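Notes on Moving a Small Reference Library

The decision to relocate the Skellow reading room was confirmed in May, following a period of discussion that had extended over the better part of two winters. As the person responsible for the catalogue, I was asked to prepare the collection for its transfer to the ground floor of the Britell building. The following is a record of how that work was approached, set down while the particulars remain clear to me.

The collection comprises 1,995 catalogued items, the majority of them bound volumes concerning local history, surveying and the timber trade. A further 424 pamphlets had never been entered in the catalogue at all. These were kept in the steel cabinet beside the door, in an order understood by my predecessor, Selina Pfister, and by no other member of staff. Ms Pfister was good enough to return for two mornings and explain it. The pamphlets had been arranged by the railway line nearest to the subject of each publication. It is a defensible system, although two of the lines in question closed before I was born.

It was resolved at the outset that no item would be packed until it had been checked against the shelf list. This doubled the time required. It also established that 35 volumes recorded as present were absent, and that 7 of those had been returned to the wrong bay, behind the atlases. The remainder have been marked as missing in the catalogue. Former borrowers who find a volume bearing the green Skellow label at home are invited to return it, and no fine will be charged.

Cartons were the next matter. The carrier had recommended a large format, which proved unsuitable. A large carton filled with bound parliamentary papers cannot be lifted by one person, and the lift at Britell was out of service for the whole of the first week. We changed to the smaller size and packed each carton spine down, with the heaviest volumes at the base and a folded sheet of acid-free paper over the top layer. Each carton was numbered on two adjacent sides. I would strongly advise against numbering the lid alone, as lids are readily exchanged during unpacking.

The order of transfer was determined by the shelving at the other end. Bays A to D at Britell were complete when we began, whereas Bay E awaited brackets from Mota, the supplier, and these arrived in the wrong colour. The surveying collection was consequently held back and moved last. Readers who required the parish maps during that interval were accommodated by appointment, and I am grateful for their patience.

A word is necessary on the question of furniture. The old reading desks could not be taken through the Britell doorway without removing the legs, and two had been repaired so often that this was judged inadvisable. The desks have been offered to the Sernness historical society, which has a wider door. The new tables are pale in tone, and I confess I had reservations. Dark desks conceal ink and show dust, while light ones do the reverse, and I had spent many years accustomed to the former. Having worked in the new room for several afternoons, I find the light surface considerably easier on the eyes when reading faint type.

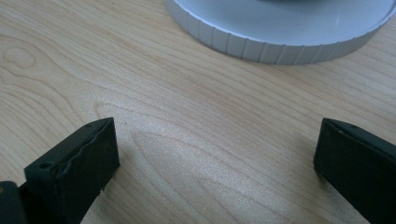
A pale wooden tabletop, with its fine grain.

The rules of the room are unchanged. Pencils only are permitted at the tables, and bags are to be left on the hooks by the entrance. Drinks may be taken in the corridor. Photocopying is available on request, at the previous rate, until the new machine has been installed and its charges settled.

Work on the pamphlets continues. I have retained Ms Pfister's railway arrangement for the present and am adding a subject index alongside it, so that a reader looking for sawmills need not first know which branch line served them. Entries for the northern lines are finished, and those for the coastal line have been started. Enquiries concerning individual pamphlets may be left at the desk before 4 pm and will be answered in the order received.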